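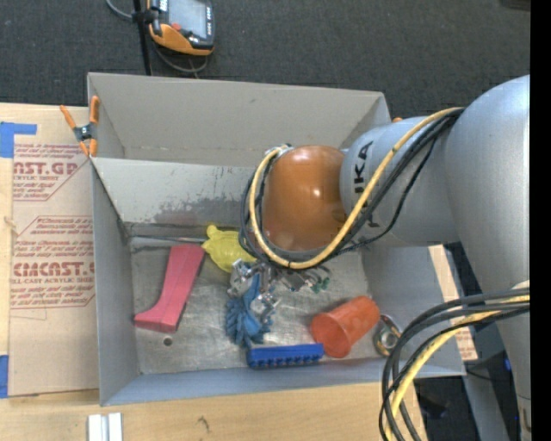 Building a Shallow Sorting Bin with Sloped Walls

Published 20 May 2026 in Workshop Notes

Scope

This page covers the layout, cutting, assembly and filling of a shallow open bin with walls that lean outward. A bin of this shape is useful for mixed small objects that have to be seen from above and picked out one at a time: toys, cups, brushes, hardware, offcuts. Straight-walled trays hold more, but objects that end up against a vertical wall are hard to get hold of. A sloped wall leaves room for fingers or a tool beside the object and tends to return round items to the floor of the bin.

The dimensions are those of the Hitau bench tray, which we have built several times with small changes. Scale them to your own bench if needed. The wall angle matters more than the overall size.

Materials

Rigid plastic sheet, one side matte, pale gray or another neutral color
Sheet cement suited to the plastic
Masking tape or painter's tape
Spring clamps, at least four
Scrap cardboard, larger than the bin on every side
Fine abrasive paper
Straightedge, square, scoring knife, marking pencil

Use a matte surface for the floor. Gloss sheet reflects overhead lights and hides small metal parts. If only gloss is available, sand the upper face evenly in small circles until the reflection is gone. The floor will scuff in use anyway.

Step 1. Lay out the floor

The finished floor is 712 mm on the long side. Set the short side to suit your reach; a seated user should be able to touch the far wall without leaning. Mark the floor panel on the protective film, not on the sheet itself. Check both diagonals before cutting. A floor that is out of square by a few millimeters will open a gap at one corner that cement won't fill.

Step 2. Lay out the walls

Each wall is a trapezoid. The bottom edge matches its side of the floor and the top edge is longer. Keep the wall height low. We use a slant height of 16 cm, measured along the face of the panel and not vertically.

All four walls can lean at the same angle, or the far wall can be given more slope. The second version is better for a bin used from one side only, but the side panels then need different angles at their front and rear ends. Make a cardboard mock-up first and tape it together. Transfer the end angles from the mock-up directly to the sheet.

Step 3. Cut and dress the edges

Score and snap, or cut with a fine-tooth blade. Leave the film on. Dress every edge with abrasive paper wrapped around a flat block. The lower edge of each wall needs a bevel so that it sits flat on the floor panel at the chosen angle. Break the upper edges slightly. They will be touched constantly.

Step 4. Dry fit

Peel the film back a short distance from each joint. Tape the walls to the floor from the outside, then bring the corners together and tape those. Look along each seam against a light. Correct any gap now. Small errors in the end angles show up as a corner that touches at the bottom and stands open at the top.

Step 5. Cement

Work one corner at a time in a ventilated space. Apply cement from the inside of the joint and let it draw in. Do not move the bin until the joints have set for the time given on the container. Our second tray, built for the Caron bench in August, was moved early and had to be recut along one side — the floor joint had shifted and could not be closed again.

Step 6. Mount on the bench

Put the cardboard on the bench and set the bin on top of it. The cardboard protects the bench surface and stops the bin from sliding on small irregularities. The sleeve that plastic sheet is shipped in works well and is usually the right size. Printing on it makes no difference.

Fix the bin to the cardboard with a spring clamp over the rim at a corner. One clamp is enough for light work; use two at opposite corners if heavy items go in. Tape the cardboard to the bench at its outer edges. Use a tape that peels cleanly, and replace it when the ends begin to lift.

Step 7. Choose a load

A bin for sorting practice should hold a small mixed set. A full bin turns into a storage box, and anything at the bottom is lost. Choose objects that differ in how they have to be held:

A foam block. It compresses, so light pressure is sufficient.
A soft squishy toy with bumps. Grip across the body and avoid pulling on the projections.
A brush or other bristly item. Find the stiff part before lifting.
A long studded building piece. Lift near the middle so that it stays level.
A plastic cup. Place it on its side. The rim and the outside wall are both usable holds.
A metal ring or nut. This is the hardest item to pick up from a flat floor, particularly close to a wall.

Use strong colors for the larger objects. Against a pale gray floor, orange, blue and yellow separate well. Bare metal does not.

Place the objects with some space between them for the first rounds. Afterwards tip them in from a box and leave them as they land.

Maintenance

Wipe the floor with a damp cloth. Do not use solvent cleaners, which can craze the cemented joints. Dust collects in the lower corners; a dry paintbrush reaches it.

Scratches are cosmetic. Re-sand the floor only if individual marks become confusing when looking for small parts. Check the rim where the clamp bears. If the sheet begins to whiten there, move the clamp along or put a folded piece of cardboard under the jaw.

Other sizes

The Ravirum version has a floor 1,175 mm long and needs a support strip under the center to keep the floor from sagging. Its rim measures 1,278 mm on the same side, so check the width of the bench before cutting. The Nokutska version uses the standard floor with a wall height reduced by half, for flat items such as cards and gaskets. The cutting sequence is the same for both.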